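Slides are set to advance by hand. Start once the door at the back of the hall is shut, and if somebody has to get up and shut it, so much the better.

## Opening

Ask for hands: who has been told this year that a robot will be doing chores in their home or on their shop floor soon? Leave the hands up a moment. Then ask who has seen one get through a closed door with no one helping it.

I'm not here to laugh at anybody's work. I want to talk about doors, because every chore I can think of sits on the far side of one. Laundry, restocking, taking the trash out. If the door isn't solved, the chore isn't either, however nice the folding demo looks. 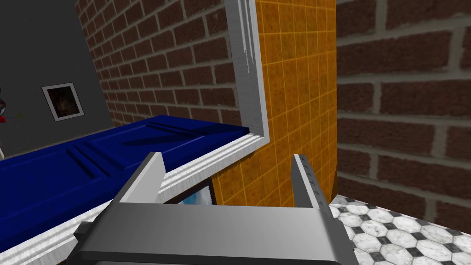
*By Su-chen Lam, for the evening session at Storkus*

It's a simulated house, and the jaws are empty. People who don't do this for a living expect the hard part to be the thinking. Point at the door and say: this is the thinking. Where is the handle from here? Which way does the panel swing? Where does the arm have to be when it gets there?

(Slow down here. Last time I rushed it and lost the back rows.)

What I'd like the room to hold on to:

- Simulated doors don't swell in August.
- A simulated latch is as stiff as somebody decided it should be.
- You can run it again all night, and then quote the best number.

That last one bothers me. Přemysl Holub gave me a run sheet with 10 tries on it. The robot got through 8 times. Good, I said, and which doors? All the same door. On a door it hadn't met, it got through 2 times out of 10. Only the first figure made it into the handout.

## The knob problem

Two arms on this one, a gripper beside the knob.

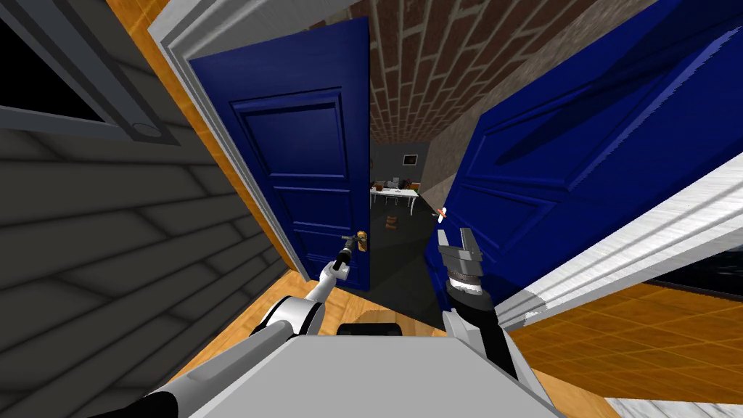

**AKSTEAD, May** – Copying this part straight from my notebook because I wrote it in a temper. Spent the morning watching door runs. A round knob wants a grip and a twist, and the twist has to go on while the body backs off or moves up. A child learns it with sticky hands. I was told the twist was "basically done." I asked what basically meant and got a long answer about friction settings.

End of notebook. Read it out as written, don't soften it.

Then the fair point: being next to the knob is real progress. Getting there used to be a paper all by itself. But next to the knob is where most of the videos I get sent seem to end, and I've stopped filling in the rest for them.

## Levers

A lever ought to be easier. Push down, lean, go. Shops like them for that reason, since you can work one with an elbow and a crate in your arms.

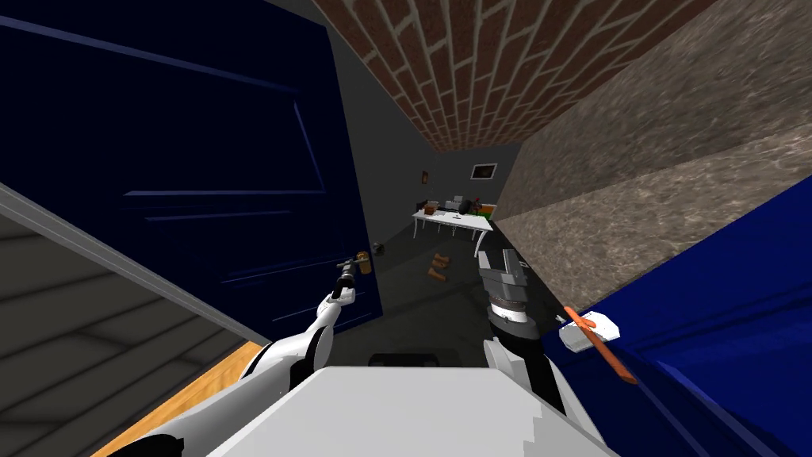 Ntombi Engelbrecht wrote back after reading a draft of this talk that I'm being unfair, that "you wouldn't judge a new hire on one handle," and that a shop could simply fit levers everywhere, or take the doors off, and have a useful machine tomorrow.

My reply, for the room: fine, but then say so on the invoice. If I have to change 4 doors before the helper can help, the doors are part of the price. And I'd still judge a new hire who couldn't get into the stockroom.

## If there's time

Questions to throw back when someone says it's nearly ready:

1. Was it a door it had met before?
2. Who closed it afterward?
3. What happens when it's carrying something?

If Kumiko is in the room, let her take the one about safety.

Last slide is blank. Leave it up during questions.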